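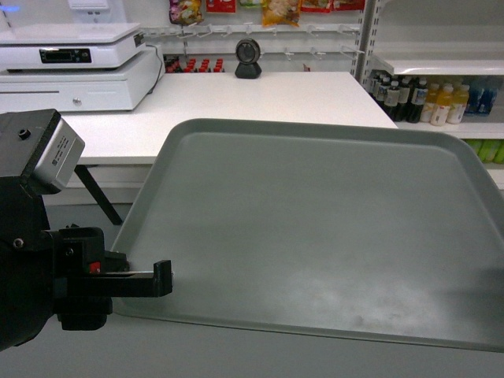
Home Boards Members Search Log in

Data Collection Practice > Shop and shelf tasks

Treatment of approach segments in the Delluro shelf set

skeldale_records
Original post

Colleagues are invited to comment on a proposed change to the way episodes are trimmed in the Delluro set before it is passed to training. The set consists of demonstrations recorded in the Skeldale practice shop, in which goods are moved between the shelving and the grey tray. At the close of February it held 1214 episodes.

At present each episode is kept whole, from the moment the operator takes control until control is released. A good part of many episodes therefore shows an open or empty gripper passing over bare floor or tray, with no goods near the fingers. The wrist view in such stretches contains very little: the grey surface, the white strip, some glare, and the two fingers.

The proposal is in the following parts.

1. Any opening stretch in which no goods or tray can be seen from the wrist is to be removed. The head view would be trimmed to match.
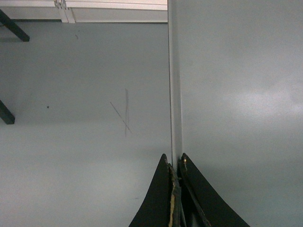

2. Stretches in which the shelving is in view from the wrist are to be kept in full, whether or not the gripper goes on to pick anything up.

3. Closing stretches are to be cut at the point of release over the tray, with a short margin of two seconds.

Comments are requested from all sites before the next build is prepared.

mollska_annotation
Reply

Mollska supports parts 2 and 3 and does not support part 1.

The opening stretch is the only portion of an episode in which the system is shown how to reach the shelving from a poor starting position. If it is removed, every example will begin with the goods already in sight, and the trained system will have no guidance when it starts elsewhere. We met this difficulty in an earlier set and had to collect the missing portion again, at considerable expense of operator time.

We would further observe that the wrist view is not the only input. A stretch that appears bare from the wrist may be quite informative from the head, where the counter, the tray and the shelving can be seen together. The two should not be judged separately.

skeldale_records
Reply

The point regarding the head view is accepted. It remains our position that a long pause at the start of an episode, during which the operator is merely settling at the controls, teaches the system to pause. Part 1 was written chiefly with those pauses in mind, and the wording may have been too broad.

fodor_training
Reply

Fodor receives the builds and may be able to assist on this question.

In the last build we set aside 23 episodes by hand on account of long pauses. All of them were pauses in the arm and not in the picture content. A rule based on arm movement would have found each one. A rule based on what the wrist camera sees would have missed several and would have removed a number of sound approaches besides. We therefore ask that part 1 be rewritten in terms of movement.

On part 2 we agree with both previous contributors. Views taken from above and to the side of the shelving, with the lower section in shadow and the front of it clear, are among the most useful we receive. The system must learn that goods may stand well back beneath an upper shelf, where only part of each item can be seen.
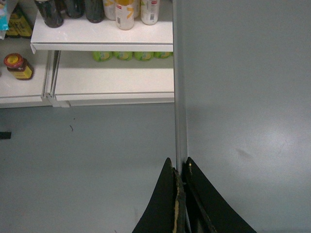 Wrist view of the shelving. Green containers stand at the back of the lower section, with the red-lidded jar to the left.

We would ask operators not to tidy the goods forward between episodes.

mollska_annotation
Reply

On the last request we must disagree. The collection sheet for Delluro states that goods are to be returned to their marked places. If some operators return them and others do not, the written notes will no longer agree with the recordings, and our staff will be obliged to check each episode against the video. The sheet should be altered first and the practice afterwards.

fodor_training
Reply

That order of work is acceptable to us, provided the sheet is altered before the next session.

delluro_floor
Reply

A contribution from the collecting side, if it is of use.

Operators are asked to remember a great many things during a session, and we should prefer that trimming be carried out entirely afterwards. Asking the operator to start recording only once the arm is moving has been tried. The result was a number of episodes with the first part of the reach missing, which helps no one.

There is also the matter of the finger edges. The tan material along the inner edges is visible from the wrist in a large share of the set. We have been asked whether the fingers should be replaced before collection continues. Our preference is to leave them as they are until the present batch is closed and to note the change in the record when it is made. Skeldale may take a different view.

skeldale_records
Reply

Skeldale does take a different view. A worn edge may alter how an item sits in the grip, and the operator will compensate without being aware of it. The system would then copy a correction that is not needed once new fingers are fitted. We ask that replacement be brought forward.

In the meantime the proposal is amended as set out below.

1. Opening stretches are to be trimmed on arm movement alone. The content of either view is not to be considered.

2. Approaches to the tray are to be kept, including those made with the fingers open and nothing between them. Bands of shadow across the tray and the white tabletop are not grounds for removal.

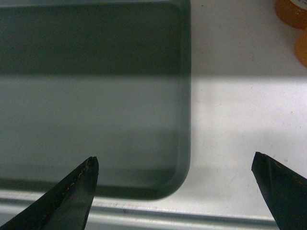
3. The closing margin is to be raised from two seconds to four, so that the withdrawal from the tray is shown.

4. The collection sheet is to be revised with regard to the placing of goods before any further session is held.

mollska_annotation
Reply

Agreed as amended. We reserve our position on the fingers, as a change in the middle of a batch would require a further field in the notes and the present form has no room for one.

fodor_training
Reply

Agreed. On the fingers, we should be content with either course if the date of the change is recorded.

delluro_floor
Reply

Agreed on points 1 to 4. A draft of the revised sheet will be placed in the files section. The question of the fingers would be better taken in a separate thread.

Related threads
Naming of episodes recorded after an interrupted session
Glare on pale surfaces: keep or discard
Revised notes form for shelf tasks
Operator rest periods during long collections
Matching head and wrist recordings by time

Contact the board office | Terms of use | Back to top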